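## 4. Setting up your Fonell personal alarm

Read this section before you carry the alarm for the first time. Set-up takes one phone and one other person who has agreed to be your contact. Do it at home, with the phone charged and the alarm within arm's reach.

**CAUTION:** The siren is loud enough to hurt your ears. Never test it next to your head or next to a pet.

### 4.1 Pairing

1. Install the Fonell app and create an account.
2. Hold the side button until the light blinks blue.
3. In the app, tap **Add alarm** and wait for the tone.
4. Type a name for the alarm. If two people in the home carry one, use different names.

**Note:** If the light blinks red, the battery is low. Charge the alarm fully and start again from step 2.
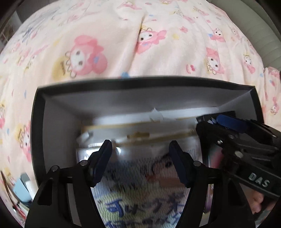 *Pink rabbit print on a blanket, with the open box.*

### 4.2 Adding contacts

You need at least 2 contacts before the alarm will arm itself. Pick people who answer their phone at night.

1. Tap **Contacts**, then **New**.
2. Enter the name and number. The app sends a text asking the person to accept.
3. Wait until the gray dot beside the name turns green. A contact with a gray dot receives nothing.
4. Drag the contacts into the order in which they should be called.

Agree with each contact on what they will do when a call comes in. The usual plan is to ring you once, then call emergency services with the location on the screen. A contact who lives abroad can't always reach your local emergency number, so put someone nearby first.

**CAUTION:** The alarm does not call the police for you. If you can speak safely, call emergency services yourself.

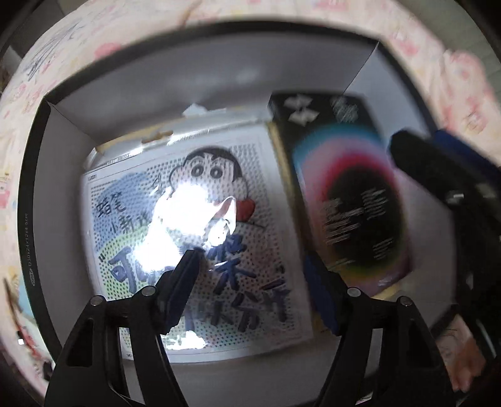 Practice alerts use the same button as real ones, so switch on **Practice** in the app first. Warn your contacts by text, stand in the middle of the room and pull the pin. Put the pin back to stop the siren. Keep the packaging until practice is finished, in case the alarm has to go back. A plain box with grey-white inner walls and a black rim will do for storage, as long as the pin is in and nothing presses on the side button. Switch **Practice** off when you are done.

### 4.3 Carrying the alarm

- Clip it to a strap or belt loop on the side of your stronger hand.
- Do not keep it at the bottom of a bag.
- Take it out before you reach a bus stop or parking lot, and keep it in your hand while you wait.
- Do not wear it on a cord around your neck.

### 4.4 After a real alert

1. Get to a place with other people in it.
2. Replace the pin only when you are safe. Location sharing continues until you tap **End** and enter your code.
3. Do not delete the alert. The log holds the times and locations, and the police may ask for it.
4. To save a copy, open **History**, choose the alert and tap **Export**.

The app stores up to 700 alerts, including practice ones. Older entries are removed first. For error code 41 (no location found), see Section 6.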